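Please Keep the Raw Recordings

Apr 26, 2019

In our field we like to speak about the model and the planner. I want to speak about the small program between the recording and the training, the one which decides what data is good. I think it makes more damage than any bad planner, and we almost never review it.

Last September I joined the tooling work at Rikano. We had 3,000 recordings from hand-held grippers. After our filter, 2,716 were left. Everybody was satisfied with this number, me too. Then a colleague asked what was in the other part, and I could not answer. The filter had deleted the files.

We repeated a small portion of the work, 300 recordings, and this time I kept everything. I looked at the rejected ones by eye, which took 12 evenings. Many of them were good. The tracker had lost its position for a moment, and the filter had a rule that any jump in position means a bad recording. The rule was written for a quiet laboratory with one table. It was never changed when we moved to larger rooms, with more people in them.

My opinion is that a filter should never delete. It should write a label, with the reason, and leave the file in its place. Disk is cheap compared with a day of human hands. When the tracking software becomes better, and it does become better every few months, the old recordings can be processed again.
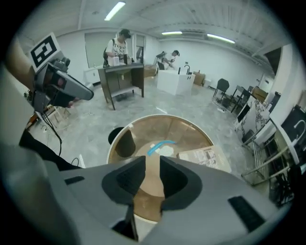
The second thing I ask for is that the rules live in the same repository as the controller. At Rikano they lived in a script called Bickerstaff, on one computer, and the people who tuned the controller did not know it existed. They spent weeks making the motion smoother near the edge of the table, while the script was throwing away most of the examples from exactly this region.

Some colleagues answer that a strict filter is safer. For a demonstration, maybe yes. But a policy that has seen only perfect tracking will meet imperfect tracking on its first working day, and I would prefer that it has met it before.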